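Dunthorpe laundry room collects pegs for new clotheslines

Thursday, May 22, 2025

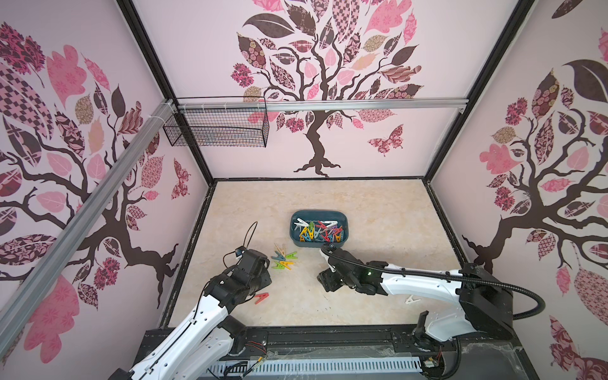
Plastic clothespins in a teal bin, with a few more on the table beside it.

Residents of the Dunthorpe housing co-op are being asked to hand in spare clothespins before the new outdoor lines open behind the laundry room.

The co-op has 302 units and has put up 22 lines, replacing the old ones taken down in December. Organizer Mitsuko Oshima said the target is 3000 pegs, enough to leave a bag at every line.

"Any colour is fine, and they don't have to match," Oshima said. "We just can't use ones with a broken spring."

Hamish Galbraith, who looks after the laundry room, will sort the pegs as they come in. Wooden ones are welcome too -- they will be kept for the covered lines near the bike shed.

Pegs can be left at the laundry room counter during open hours. There is a limit of 2 lines per household on weekends.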